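Tustomstead Rovers – Sonel injury, how long?

ridgeline_187
Anyone heard anything firm on Sonel? Came off holding the back of his thigh in the second half against Arkar and the club has said nothing since. The local paper has him out until November, the supporters' page says two weeks.

PMarchal
Two weeks is optimistic. He did the same hamstring last season and missed seven games. I'd rather they kept him out until it's right.

goalkick
Disagree. Last year was the other leg. He walked to the bench without help and was on his feet at full time. Ashworth can fill in at left back for a fortnight, no dramas.

PMarchal
Ashworth is a centre half. We tried him out wide in the pre-season friendly and they got in behind him all night.

ridgeline_187
I'm travelling up for the away match either way.

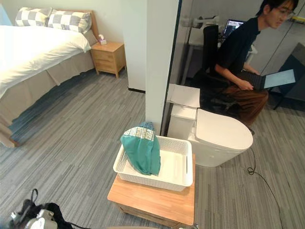
Is Sonel in the travelling squad for the away match?
The club hasn't named a squad yet, it normally goes up at 6 pm the night before.

youssra_m
Landry was asked about it after training. She said he's running in straight lines and hasn't been cleared to kick a ball. To me that's three weeks at least.

goalkick
Coaches always say that. She said it about Sabatier and he started the next match.

youssra_m
Sabatier had a corked thigh – not the same injury. He's also played 183 games and knows when he's right. Sonel is 20.

PMarchal
Agree with Youssra. Play the young fella from the reserves at left back and leave Ashworth where he is.

goalkick
In front of a crowd of around 1,000, on debut? Good luck to him.

ridgeline_187
He has to start somewhere. I'll post the squad when it's up.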